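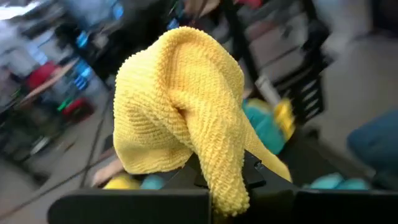 The Hurncombe Short Film Festival closed submissions in January with 218 titles on its list. The programming lead, who has run the selection for four editions, spoke by phone between screenings of the shortlist and asked that the conversation stay on procedure.

Each film is watched in full by 2 viewers working separately. They score it out of 100, and the scores go into a shared sheet that neither viewer can open until both entries are in. "If the two numbers are close, we take the average and move on," the programmer said. "If they are far apart, it goes to a third person who has seen neither score."

The festival changed its submission platform this year, from Sateo to Alasico. The old system re-encoded every upload, and dark material suffered for it. "We had a night exterior last year that came through as gray blocks. The filmmaker sent a drive and it was a different film." Alasico keeps the uploaded file as delivered and makes a separate viewing copy. Viewers may request the original when they suspect a compression fault, and a note of the request stays with the entry.

Length is still the main practical limit. The regulations allow up to 30 minutes including credits, but a film of that length takes the place of several others in a block. The programmer would not describe this as a bias. "A long short has to be worth the slot. I say that to every filmmaker who asks, and I put it in the guidelines, in the second paragraph."

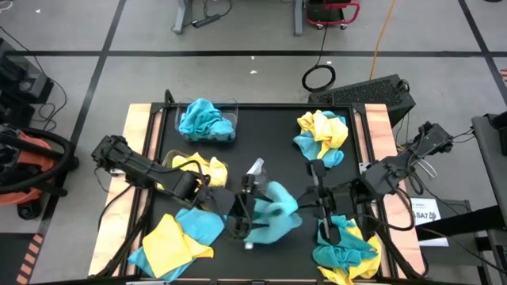

Sound causes more trouble than picture. The main hall at Hurncombe was built for speech and has a long decay in the low end, so a mix prepared on headphones can lose its dialogue there. Selected films are asked for a stereo track and, where one exists, a surround mix. Both are played in the hall before the schedule is fixed. "We set one level for the whole block. We don't ride the fader during a film. If a title is much quieter than its neighbors, we write to the filmmaker and ask for a new export."

Subtitles must be supplied in English for any film with dialogue in another language. Burned-in text is accepted, though a separate file is preferred. The programmer's complaint here was about timing. "Lines come up before the actor has opened his mouth. In a comedy you lose the joke."

One feature-length title will screen outside competition. Hafstein, a documentary on a coastal radio station, opens the festival at 7 p.m. and will be shown with its original mono track. The producers had offered a newer stereo version. "I listened to both in the hall. The mono was clearer, and the voices sat where they should."

The final program will have 4 competitive blocks. Running order within each is decided last, on paper, with the titles written on cards. Asked whether the scores play any part at that stage, the programmer said they do not. "By then every film is in. I'm looking at what follows what, and how long people have been sitting down."

Filmmakers will hear by email whether or not they have been selected. Scores are not released, and viewers' comments are sent only on request.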